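3.2 Where things settle on a shared counter

The second part of the study looked at the countertop itself. In 3.1 we treated storage as a matter of cupboards and drawers, but most of the people we spoke to keep their daily items out in the open, and the counter is where their habits are easiest to see. We followed 12 kitchens over one winter, starting in January. Each was visited at the same two points of the day, once before breakfast and once after the evening meal. Seven of the kitchens were in homes and the rest were in small workplaces.

We asked for no tidying before a visit. Items were noted by kind (dry goods, boards, cookware, small appliances, cleaning products) and by whether they stood in a container or straight on the surface. Figure 4 gives two views of one counter from the set. 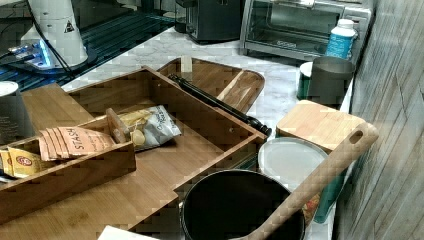
Open organizers were the most common container on the counters we visited, and people liked them for the same reason they gave for liking open shelves: nothing has to be lifted or unlatched. The drawback is that an open box takes in whatever is nearby. Tea is a good case. Packets that stand on edge in a narrow compartment, as the Stash packets do in Figure 4, can be picked out one at a time, and people tended to put new ones back the same way. The wider part of a box has no such rule. A snack bag ends up leaning against the inner wall there, next to bare bamboo, and a long handle can lie across the corner. Several people said they had bought a larger organizer to get more order and then found that only the small compartments stayed sorted.

Boards were the next most common item. Few had a fixed place. They were kept flat where they had last been used, or stood up at the back if the counter was deep enough. In kitchens with a counter depth above 600 mm, boards were more often left standing. Below that depth they were laid flat, and other things were then put on top of them.

Figure 4. Two views of one counter, with tea storage and boards.

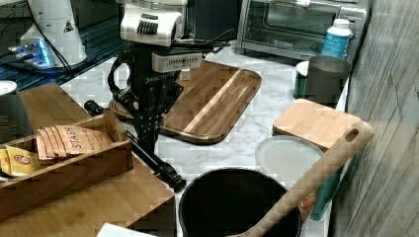

Marcelino Tavares and Alcides Moura
Correspondence to the first author

The cutting board matters here as a second work surface. A striped wooden board lying flat takes up space even when no food is being prepared, and people worked around it more often than they moved it. A tea box set on a larger board raises a different point – the board is then part of the storage and is no longer free for cutting. When we asked about arrangements of this kind, the usual answer was that the box had been put there for a moment and had stayed.

Appliances set the outer limits. A toaster oven was rarely moved once it had a place, and the strip in front of it tended to collect bottles. We left this strip out of the area measurements in Table 2, where the smallest free area we recorded was 200 mm deep. Canisters behaved more like appliances than like food. They stood toward the back or the far side and were seldom shifted between visits.

Two limits should be kept in mind. Our visits were short, and we did not record who had placed what. We also grouped all wooden organizers together, though their compartments differed a good deal in width. Section 3.3 takes up compartment width on its own.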